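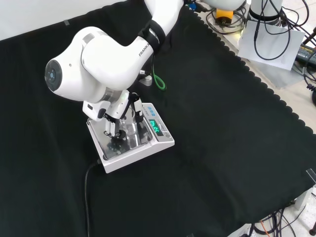
Adport Residents and Traders Group
Minutes, general meeting, Mon 8 July
Library back room, 7 pm start (closer to quarter past by the time the door code was sorted)

Present: 12 members, quorum met. Apologies: 2, both sent by email.

Previous minutes
May minutes accepted with one fix – bus stop is on the north side of Skovier Street, not south. Moved, seconded, carried. No June meeting so nothing to carry over from that.

1. Skovier Street parking
Council's reply finally in. They will look at changing the one hour bays outside the bakery to half hour between 8 and 10 in the morning, but want a letter from us showing traders support it. Hairdresser against, says a colour takes two hours as it is and clients are already moving cars half way thru. Bakery and newsagent for. Long discussion. Suggestion to do only the four bays nearest the corner and leave the rest alone. Most could live with that. Secretary to draft letter and send round before it goes.
Loading zone behind the chemist still being used by the gym crowd. Council ranger has been told twice. Will tell them again.

2. Footpath outside the old Boström building
Tree roots have lifted the pavers again, same spot as last year. Two people have tripped since May, one with a pram, no one hurt badly. Owner of the building says path is council's, council says the lip at the doorway is the owner's. Agreed to report both bits seperately so neither can send it back. Member from the flats opposite has measurements, will attach.
Asked whether the tree is at risk. Don't know. General feeling is keep the tree. Noted.

3. Street fair
Date still to be confirmed, depends on road closure permit. Form is 11 pages and wants a traffic plan. Last year's plan was done by a member who has since moved away, but we have a copy on the shared drive – needs new dates and the detour redrawn, the roundabout wasn't there then.
Stalls: school fete people want to join in with the sausage sizzle. Yes please. Coffee van from last year keen, asked for a spot away from the generator.
Music: discussed at length. Complaints last year were about the speakers facing the units, not the bands. Turn speakers toward the oval. Finish at 8.
Portable loos: quote received for $900, includes delivery and pickup. Thought steep. One more quote to be got before next meeting, if nothing cheaper we take it.

4. Website and mailing list
Plotix, who host the site, are moving everyone to a new system and the old contact form will stop working. Until fixed please use the email address on the noticeboard. Some members not getting the newsletter at all, check junk folder first. If still nothing, put name on the sheet at the library desk and we'll re-add you.
Question whether we should go back to paper. Some would like it. Agreed a small pile of printed ones at the library and the chemist, see if they get taken.

5. Creek path lights
Three lights out between the footbridge and the playground. Reported, job number given, no date. Worse now it's dark by half past five. Member who walks there after work asked that we push harder on this one than the parking. Agreed. Goes first in the letter.

Other business
Lost: blue umbrella, left at May meeting, still behind the library desk.
Dog poo bag dispenser at the oval empty since easter.
Key to the noticeboard – who has the spare?? Please return.
Request for meetings to start at 6.30 over winter. Hands up for, carried, starting next month.

Actions
Parking and lights letter, draft by end of week – secretary
Footpath reports x 2 – member from flats
Traffic plan update – fair group
Second loo quote – fair group
Printed newsletters – secretary, if the printer behaves

Closed 8.40. Tea after. Bring own mug next time pls, library wants theirs back.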